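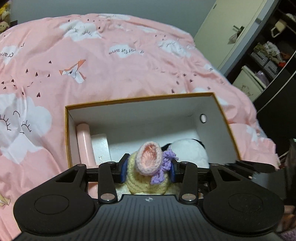 Yellow yarn doll, pink hat, lilac bow.

I have been meaning to write about letters for most of the year, and August is when I finally run out of excuses. It's too hot to do anything useful after lunch, the tomatoes can look after themselves, and the shoebox of stationery has been sitting on the kitchen chair long enough that people have stopped trying to sit there.

It started with Hildegard Thiele, who was my pen pal before either of us could spell the word "sincerely." Our schools matched us up. Her first letter was three sentences long, and one of them was about a goose. My mother kept it in the back of the phone book, and when the phone book was thrown out the letter moved to a cookbook, and so on, until it landed with me. We wrote all through school, then a bit less, then only at Christmas, and then there was a gap I'm not proud of.

That gap lasted 29 years. I had her old address in Prolberg, a village I have never seen but could probably draw you a map of (the bakery is next to the church, and the goose lived behind both). I figured she had moved long ago. I wrote anyway, mostly to feel better about it, and put in a page and a half about my kids and my knees and the house. Then I forgot all about it, or told myself I had.

Her answer came five weeks later, eleven pages, both sides. She had moved, but only across the street, and the mail carrier knew exactly who she was.

What I had forgotten

I had forgotten how slow it feels, and how nice the slowness is once you settle into it. You can't take anything back in a letter. If I say I'm cross with my sister, I may have made up with her by the time Hildegard reads it, and then she writes back full of sympathy for a quarrel that ended over pie two weeks before. We have both decided we like this.

I had also forgotten that my handwriting is terrible. The first page is always fine. By the third it leans over like a fence after a storm, and I end up going back and printing the hard words. Hildegard's is the same round, upright writing she had as a girl, and I'll admit I'm a little jealous of it.

And then there are the stamps! I went to the counter at the Gristness post office and asked for enough to get me through the winter, and the clerk asked me whether it was for a wedding. I told her no, just the one friend. She gave me a look, but she found me the ones with the birds on them.

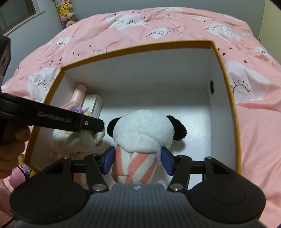
If you'd like to start

Pick one person. I tried to take up with more than 30 people at once the spring before last, cousins and old neighbors and everybody in my address book, and I got as far as the letter C before I gave up and felt guilty about the rest of the alphabet.

Buy paper you don't mind ruining. I had some lovely cream sheets put away for years and was too scared to touch them. The pad I use now is from the drugstore, and I go through it happily, cross-outs and coffee rings and all.

Write about the small stuff. Hildegard doesn't need my views on the news, she has her own paper for that. She wants to know if the neighbor ever fixed his gutter - he didn't - and what I put in the soup.

Don't wait for a good day, either. Some of my favorite letters from her were written at a bus stop or in a dentist's waiting room, and one stops halfway down the page because her name was called. The next line is in a different pen and says her tooth is fine.

I owe her a letter right now, as it happens. It's a little after four, the porch is in the shade, and I still haven't told her about the gutter.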